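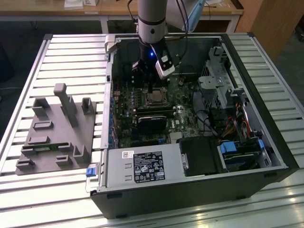 Section 4. Replacing the Processor

Use this section when a desktop tower needs a different processor and the motherboard is staying in the case. It follows on from Section 3, where the side panel and the processor cooler come off. Section 5 covers refitting the cooler and closing up.

The steps are written for Dell towers with a hinged metal load plate over the processor socket. Other towers on the Cloton refurbishing list use the same kind of socket, but their latches and drive bays may be in different places. Check the model sheet before you begin.

4.1 What you need

The replacement processor, in its plastic carrier
An anti-static wrist strap with clip lead
Lint-free wipes and isopropyl alcohol
A flashlight
An empty processor carrier for the old part
A tray for screws
A job card

The wrist straps are in the Van Dijk cabinet, bottom shelf. Test the strap before each session and write the result on the job card. A strap that fails goes in the red bin and does not go back on the shelf.

4.2 Before you start

1. Shut the computer down and unplug the power cord from the back of the power supply.

2. Press and hold the power button for ten seconds to drain what is left in the board.

3. Lay the tower on its side on the slatted bench with the open side facing up. Turn it so that the power supply is nearest to you. The case should sit flat across several rails. If one corner rocks, look for a screw or a cable tie under the shell.

4. Clip the strap lead to bare metal on the chassis. Do not clip it to a painted surface or to a drive bracket.

5. Compare the part number on the new processor with the job card, and compare the job card with the supported processor list for that board. Matching the socket is not enough. Some boards also need a firmware update, and that has to be done while the old processor is still in place.

CAUTION: The power supply is a sealed unit. Leave its cover on at all times, including when the cord is unplugged.

Note: The blue parts are made to be worked by hand. These include the expansion slot clips along the rear of the case, the clips on the hard drive, and the release latch at the end of the power supply. None of them has to be opened to change a processor. Leave the power supply latch alone so the unit stays put while you work.

4.3 Clearing the area around the socket

1. Find the socket near the middle of the motherboard.

2. Move loose cables away from the socket and tuck them against the chassis wall. Do not unplug them unless a cable is too short to move. If you do unplug one, write the name of its header on the job card first.

3. Leave the expansion card seated. If your hand keeps hitting it, take it out following Section 6.2 and put it in an anti-static bag.

4. Wipe the old thermal paste off the top of the processor. Work from the outside edge toward the center so that paste is not pushed into the socket. Use a fresh wipe for each pass and let the surface dry.
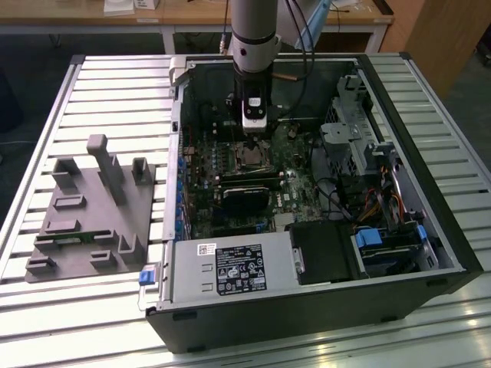 Wipe before you open the load plate, every time. With the plate closed the contacts are covered, and a drop of alcohol or a crumb of dried paste can be picked up without harm. Once the plate is open, keep wipes, bottles and tools on the other side of the bench.

4.4 Taking out the old processor

1. Press the retention lever down and slightly away from the socket until it clears its hook.

2. Let the lever rise slowly under your finger. It is under spring tension.

3. Swing the load plate up on its hinge until it stays open by itself.

4. Hold the processor by two opposite edges and lift it straight up. Do not slide it and do not tip it. If it does not come up easily, check that the lever is fully raised.

5. Put the processor straight into the empty carrier and close the lid. Label the carrier with the job number.

CAUTION: Do not touch the contacts in the socket with a finger, a cloth or a tool. Bent contacts cannot be repaired on the bench. If you see a contact out of line, close the load plate, put the socket cover on and send the board to Ineke Vermeulen with the job card.

4.5 Fitting the new processor

1. Shine the flashlight across the open socket from two sides. Look for lint, hair and paste.

2. Take the new processor out of its carrier by the edges. Keep your fingers off the underside.

3. Find the alignment marks. There is a small triangle at one corner of the processor and a matching mark at one corner of the socket. The notches in the edges of the processor must line up with the tabs in the socket.

4. Hold the processor level just above the socket and check the marks again. 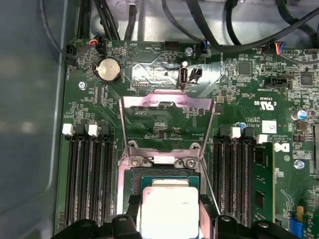 5. Lower it straight down and let go. The processor should drop into place under its own weight. Do not press on it.

6. Look at it from the side. All four edges should sit at the same height. If one edge is high, lift the processor out and go back to step 3.

7. Close the load plate over the processor.

8. Push the retention lever down and hook it under its catch. Firm resistance in the last part of the travel is normal. A grinding feel is a reason to stop, open the plate and look again.

Note: The two screws at the base of the load plate hold the hinge bracket to the board. They do not need to be loosened for this job. If either one turns freely under a fingertip, report it.

Note: Memory modules may stay in during this work. Write down which slots are filled before you start, especially on boards with two banks of slots. If a module gets bumped, press it back in until the latches click.

4.6 Checks before the cooler goes on

Go through these with the tower still on its side.

The retention lever is hooked and lies flat.
The load plate sits evenly over the processor.
The top of the processor is clean and free of fingerprints.
Any cable that was unplugged is back on its header.
No cable crosses the area where the cooler will stand.
All screws on the tray are accounted for. 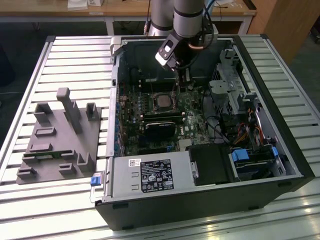
Figure 4-4. Processor in its socket, cooler not yet installed.

Do not switch the computer on at this stage, even for a short test. A processor without a cooler can overheat within seconds. Go to Section 5 for the thermal paste and the cooler.

If you have to leave the job here, lay a clean anti-static bag over the open case and put the job card on top. Do not stand the tower upright until the cooler is fitted.

4.7 If something goes wrong

The load plate will not close.
The processor is probably turned the wrong way or is not level. Open the plate, lift the processor out and check the triangle and the notches. Do not use the lever to force the plate down.

The lever closes but springs back.
The tip of the lever is not under its catch. Press it down, move it in toward the socket and release.

The computer beeps and shows no picture after Section 5.
Unplug it and reseat the memory first. If that makes no difference, check the processor against the supported list again before you open the socket.

The new processor shows the wrong name in the setup screen.
Record what is shown and update the firmware. If the name is still wrong, return the part with form 212.

4.8 Records

Fill in the job card with both part numbers, the strap test result and your initials. Cards go in the Brosesby tray at the end of the shift. Processors that have been taken out are entered in the Tromano stock list the same day, including those that will be scrapped.

Questions about this section go to Agnes Kristiansen, extension 846.

Section revised November 2021. Replaces the loose sheet on processor sockets.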